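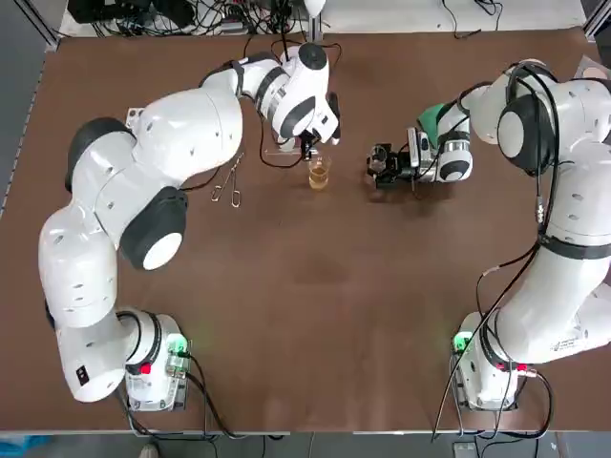
Getting scuffs off a big brown tabletop, and where to keep the lab bits?

Virgil Cozma
26 May 2020

Hi all! I look after the small teaching lab in Zistau and I have two things bugging me. We have this big smooth brown board as a work surface and it's picked up faint light streaks and scuffs all over. I've tried dish soap and a damp cloth and I can still see them when the light comes in low. Also, the small stuff (tube rack, clear acrylic plate, little cork-colored pieces) just wanders around the table all day. How do you folks keep it under control?

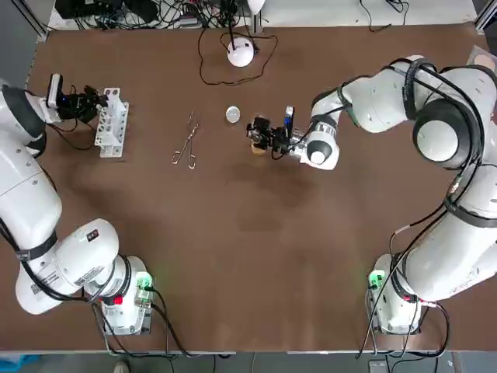

White tube rack standing up on the brown top, slots empty.

Nisine

Is the board sealed or raw? If it's sealed, try a microfiber cloth with a drop of rubbing alcohol, in a corner first. I did ours last November and most of the light marks came right off – the deep ones stayed, so don't get your hopes too high. For the small stuff I use a shallow tray, 10 inches wide, lined with felt. Rack at one end, loose bits at the other. Oh, and keep the alcohol away from the acrylic plate! It can craze. Plain soapy water and a soft cloth for that one.

jerkville6

just put a mat down, you won't see the scuffs

Chiriac

Agree with Nisine on the tray. I'd skip the mat, ours curled up at the corners after 3 weeks.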